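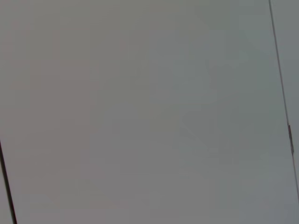
Lamduan Rungrueang
Packaging and storage notes

I have been re-bagging the spares drawer since Sunday, and most of the time has gone on the bags themselves. The old stock was Dredard press-seal, 206 of them left in the box, and the seal on those is clear on clear. Finding the opening edge means turning each bag over under the lamp. The Teten bags have a coloured zip strip, so the closure can be found at a glance.

A clear bag on a white table is close to invisible apart from that strip. I lay each one flat, strip towards me, and run a thumb along the film just behind it to take out the crinkles. If the film is folded at the closure the two tracks sit out of line at one end, and the bag leaks air at the corner. 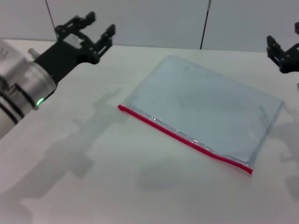 Film thickness matters less than I expected. I measured five bags from each pack and the spread within a pack was larger than the difference between makes. Stiffness is another matter – thin film clings to itself, and a bag that has been stored folded keeps the crease and will not lie flat for filling.

Storage is therefore flat, in the Saavedra tray, all strips on the same side. The tray holds 119 before the lid starts to bow.

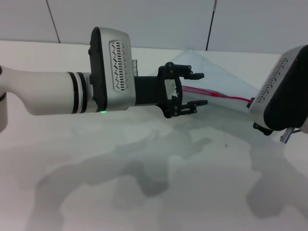
Filling order is small parts first, then the label card, then press out the air from the closed end towards the zip. Close from one corner to the other in a single pass. Washers and M3 screws are finished. The springs still need bags with a wider mouth, and Stosano has those on back order until December.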